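Plukport Shirt Folding Set, Data Card and README

Contents
Summary
Who made it
What is in the download
Hardware
Task definition
Collection procedure
Labels
Splits
Known problems
Views
Loading the data
Baseline
Reuse and contact

Summary

Plukport is a set of teleoperated demonstrations of two robot arms folding short-sleeved T-shirts on a table. It was recorded by the student robotics club as the club's project for the fall term. Recording began in September. The set holds 800 episodes. It was made for training imitation policies on small budgets and for teaching new members how a data set is put together. It was not made as a benchmark, and scores on it should not be compared with scores on larger cloth sets.

Who made it

Jaruwan Jitpraphai: project lead, task definition, label review
Ekkachai Thaweesak: arm setup, calibration, recording software
Operators: club members who had passed the teleoperation check (see Collection procedure)

The recording software is called Gromik and lives in its own repository. The training code is called Fluva. Neither is needed to read the files.

What is in the download

episodes/ One folder per episode, numbered from 0000
episodes/NNNN/joints.csv Joint positions and commands for both arms, with time stamps
episodes/NNNN/overhead.mp4 Overhead view
episodes/NNNN/wrist_left.mp4 View from the left wrist
episodes/NNNN/wrist_right.mp4 View from the right wrist
episodes/NNNN/meta.json Operator code, shirt code, start state, outcome
labels/stages.csv Stage boundaries for labeled episodes
calib/ Calibration files, one per recording block
splits/ Plain text lists of episode numbers

Operator codes are random letters. The key is not published. Audio was never recorded.

Hardware

Two identical arms, one on each long side of a white table. Left and right are always given as seen in the overhead view, with the shirt collar toward the top. The same convention applies to the file names, the joint columns and the stage labels.

Each arm has a two-finger gripper and a wrist camera. The fingers are sleeved in blue fabric. Bare fingers slid off the hem when closing on a single layer, and the sleeves reduced this. Sleeves are replaced when the fabric wears through, and the replacement is noted in meta.json under "sleeve_change". Episodes before and after a change may differ slightly in grip friction.

Arm bases stay bolted for the length of a recording block. Calibration is repeated at the start of each block and whenever a base has been loosened. Do not mix calibration files between blocks.

Task definition

Start state: one T-shirt on the table, collar toward the top, front side down. There are three start states in the set.

flat: sleeves out, no large wrinkles
sleeves_in: one or both sleeves already folded over the body
rumpled: shirt dropped from a low height and not straightened

End state: sleeves in, both sides folded to the middle, hem brought up to the collar. The final stack must lie inside the target area and must not be held by either gripper. Both arms return to the rest pose before the episode is closed.

An episode is marked "success" when all of these hold. It is marked "partial" when the sleeves and sides are done but the last fold is missing or crooked. Everything else is "fail". Failed episodes are kept. They are useful for training a stage classifier and should be filtered out for plain behavior cloning.

Collection procedure

1. Operator runs the joint check in Gromik and confirms that both arms report.
2. Second person places the shirt, enters the shirt code and start state, and steps back from the table.
3. Operator starts recording with both arms in the rest pose.
4. Time limit is 90 seconds. At the limit the episode closes by itself and is marked by its last completed stage.
5. Second person enters the outcome. The operator does not grade their own episodes.
6. Every 12 episodes, operator and second person swap.

New operators must complete practice folds in all three start states before their recordings are accepted. Practice folds are not in the set.

Labels

Stage boundaries were marked by hand for 500 episodes. The stages are:

0 rest
1 approach
2 sleeve
3 side
4 hem
5 release

A boundary is placed at the first video image in which a gripper begins to close for the new stage. Approach runs from the first motion until that point. Where the two arms are in different stages, the label follows the arm that is further along. Jaruwan reviewed all boundaries and changed those that broke this rule. Original marks are kept in the column "raw_stage".

Splits

train.txt and val.txt share operators and shirts. test_shirt.txt contains only shirts that do not appear in training. test_operator.txt contains only operators that do not appear in training. Please report the two test lists separately.

Known problems

Cable motion. The cables on the arms move with the wrists and can appear in the video. Models trained on small crops sometimes follow the cable.

Shadows. The lights are fixed but the arms throw soft shadows on the table, and people near the table add more. No shadow removal was done.

Lint. Thread and specks collect on the table. It is wiped between blocks but not between episodes.

Time stamps. Video and joint logs use the same clock, but the wrist streams can lag the overhead stream. Align by time stamp and never by index.

Color. White balance is locked per camera and was not matched across cameras. The same shirt can look different in two views.

Views

Green shirt, gripper at close range and the full table:

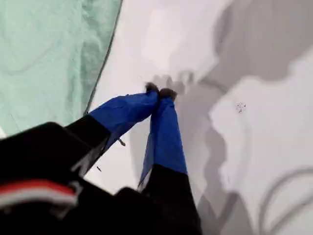
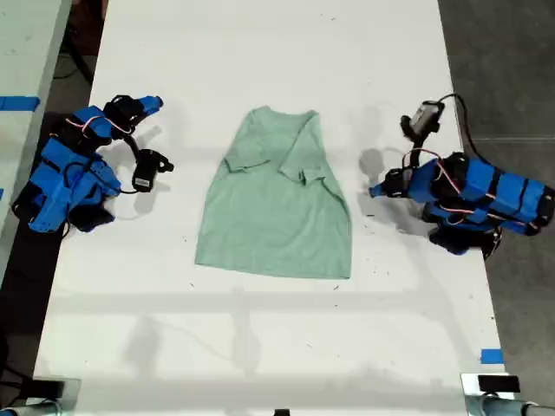

Loading the data

Python 3 is required. Install the packages in requirements.txt, then run:

python tools/check.py episodes/
python tools/make_index.py episodes/ index.csv

check.py reports missing files, gaps in the joint logs and videos that do not open. Run it after every download. make_index.py writes one line per episode with outcome, start state, shirt code and length. Most users only need index.csv and the split lists.

To load one episode:

from plukport import Episode
ep = Episode("episodes/0000")
ep.joints
ep.video("overhead")
ep.at(time=4.5)

ep.at() returns the nearest sample from each stream. It does not interpolate.

Joint angles are in radians. Gripper opening is scaled from 0 (closed) to 1 (open). Commands and measured positions are separate columns. Use commands as the action target. Measured positions fall behind during fast moves.

Baseline

Fluva contains one baseline, a behavior cloning model trained on successful episodes from train.txt. It takes all three views and the measured joint positions and predicts a short block of commands. Configuration is in configs/bc_base.yaml. The most common error is a missed grip on the hem, after which the model continues the motion with an empty gripper. Adding the stage label as a second output made this easier to detect but did not correct it.

Anyone running the baseline on real arms should set the speed limit in the config before the first run and keep a hand on the stop switch. The default limit suits our arms and table height only.

Reuse and contact

Free for teaching and research. Credit the set as "Plukport Shirt Folding Set". Do not try to identify operators from their motion.

Report bad episodes by opening an issue with the episode number and the output of check.py. Corrections to labels are welcome as a pull request against labels/stages.csv. Leave raw_stage unchanged. Questions on calibration go to Ekkachai, everything else to Jaruwan.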